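Corkage and booking deposits at Cemavia
Dining Out board – 5 replies

k_hofstetter
Fri 15 January
Members may wish to note that Cemavia has revised its booking conditions. A deposit of $20 per person now applies to all tables, and is forfeited if the party cancels within two days. The corkage policy introduced in December remains in place. I would welcome members' views.
Konrad Hofstetter

bitach_diner
The deposit is reasonable for larger groups. Applying it to a table for two on a Tuesday is, in my view, excessive.

JWan
I must respectfully disagree. A small dining room loses a considerable share of its trade when a table of any size fails to arrive.
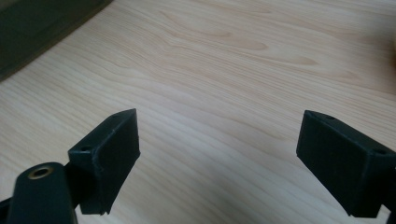 My own booking was for 4 people. One guest was unwell, and the deposit was credited in full once I had telephoned the restaurant – a courtesy the written conditions do not mention.
Jingyi Wan

bitach_diner
That is to their credit. It should nonetheless be set out in the conditions, so that every patron is treated alike.

wisevitz
Could anyone confirm whether corkage is charged per bottle or per head? The website is unclear.

k_hofstetter
Per bottle, and wine only. Beer and cider may not be brought in.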